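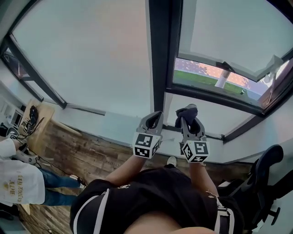 Figure 3. Crumpled cloth in front of the window, sash open, Dillthorpe house, ground floor.

4.2 Windows and frames

Windows were the job people disliked most in the diaries and also the one they argued over. We had expected the glass to matter. Mostly it was the frames. Black frames in particular, which Dillthorpe has throughout the ground floor, were said to show every bit of dust and every dried drip, and two of the households told us they wiped the bars more often than the panes. Panes could wait till someone was coming round.

Method in short: each household did one window in its usual way, then one with the order we set (frame first, then glass, then sill). Own cloths allowed. Sprays noted but not controlled for, see limits in 4.4.

Cloths first. Dark ones turned up a lot, old T-shirts, a cut-up pillowcase, a navy cloth like the one in Figure 3. Rakiya Onuoha, who kept the diaries for Clarumville, notes that dark cloths hide how dirty they have got, so they stay in use for longer and begin to leave smears. Pale cloths got swapped sooner. Crumpled or folded made a difference as well. A bunched cloth was quick over flat glass but missed the corners where bar meets pane; folded into a pad it did the corners but people lost patience with refolding it. Most went back to bunching by the second window.

Opening the sash split the group. With it open you can reach the outer edge of the frame, and the light from the garden side shows up streaks. Against that, an open sash moves when you press on it. Three people held it steady with the free hand, which slowed them down, and one gave up and shut it again. Cameron Mudgway (Prenmont) suggests wedging it -- we did not try this.

Order of work gave the clearest result, though a small one. Doing the frame first meant grit came off before the glass was touched, and only four panes needed a second go. In the usual way it was nearer to every other pane. The diaries back this up, people wrote "had to go over it agian" next to glass-first days and hardly at all otherwise.

Sills were left till last by everyone and skipped by some. In November, with condensation, that changes, and the sill becomes the first thing wiped. Torben Gerlach's notes from Escobedo say the same -- the cloth there was kept on the sill overnight.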